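首页 > 动态 > 机器人学习 > 数据采集

Drurine 采集日志
2022年9月21日 星期三

1/ 最近一直在给抓取策略攒示教数据，把这一轮的做法记一下。任务本身不复杂：把桌上的小零件夹起来，放进料盒。难的是让每条数据都能用。

2/ 硬件没什么特别的，平行夹爪，腕部一个小相机，桌面清空，背后是白墙。遥操作端用的是 Stallico 的手柄，以前用过键盘，录出来的轨迹一顿一顿的，模型把停顿也学进去了，后来全删了。

3/ 目前这个任务录了131条，筛完剩80条。删掉的大部分不是失败的，是操作员中途犹豫、来回对准的那种。失败的反而留了几条，单独放一个文件夹，打了标签，训练的时候先不用。

转发 3　评论 2

4/ 关于起始位姿：每条都从夹爪全开、悬在桌面上方开始。三月份那批没有统一，有的半开，有的已经快碰到零件了，结果策略上来第一步就乱动。现在脚本里加了检查，开口不到位就不让开始录。

5/ 腕部视角的好处是接近阶段看得清，坏处是夹住以后零件经常被指垫挡住。我们试过只用腕部相机，放置那一步偏得厉害。加了一个侧面的固定相机之后好一些，但是两路时间戳要对齐，又多了一件事。

6/ 时间戳这件事多说两句。相机和关节状态不是同一个频率，最开始我按到达时间存，回放的时候发现图像总是慢半拍：画面里夹爪还开着，关节读数已经合上了。现在统一按采样时刻打戳，回放时再做最近邻匹配，差得太多的那一帧直接丢。

7/ 有人问要不要把背景弄得花一点。我的看法是先别急。白桌面白墙上能跑通，再换桌布、换光照，一次只动一个变量。一上来什么都变，出了问题不知道该怪谁。

8/ 光照倒是已经在变了，不用刻意安排。上午和下午桌面上的影子差很多，策略对影子挺敏感，有一次在零件旁边的阴影上反复下爪。后来补录的时候特意把不同时段都排进去，这个问题少了，没有完全消失。

转发 2　评论 3

9/ 零件摆放：不要让操作员自己随手放。人会不自觉地放在顺手的位置，桌子靠里那一侧几乎没有数据。现在是程序随机给一个格子编号，操作员照着放，朝向也是程序给。麻烦，但分布好看多了。

10/ 线缆也要管。夹爪后面的线如果太松，转腕的时候会扫到零件，那条就废了；太紧又会拉着末端，力的读数跟着飘。我们现在每次开录前先让腕部转一遍极限位置，看线有没有碰到东西，再开始。

11/ 标注用的是 Loltach，功能够用，导出格式有点别扭，要自己写个转换。每条只标三样：成功与否、夹住那一帧、松开那一帧。更细的阶段标过一阵，几个人标出来的边界对不上，放弃了。

12/ 一个操作员连续录的时间不要太长。录久了动作会变快，接近的弧线也变了，单看每条都没问题，放到一起就是两种风格。现在是2个人轮着来，每录完一组换人，文件名里带操作员编号，方便以后分开看。

13/ 录完当天就回放，不要攒着。攒了一周再看，发现相机松了一点角度，那一周的数据都得重新对标定。这个亏吃过一次。

14/ 接下来准备换一种指垫再录一批。手头这副带横纹，硬零件夹着还行，软的容易压变形。换之前会先把现在这批的评测跑完，不然新旧混在一起没法比。 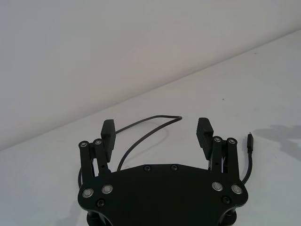
15/ 评测方案也定了：零件位置用训练时没出现过的格子，每个格子重复3次，人不干预，超时算失败。评测的录像和训练数据分开存，目录名字也区分开，免得哪天被谁顺手并进训练集。结果出来了接着往下发。

转发 3　评论 2

相关动态
· Fiore 料盒的尺寸与摆放记录
· 遥操作手柄的死区怎么调
· 腕部相机标定：步骤和常见错误
· 三月那批数据为什么没用上
· Loltach 导出格式转换脚本说明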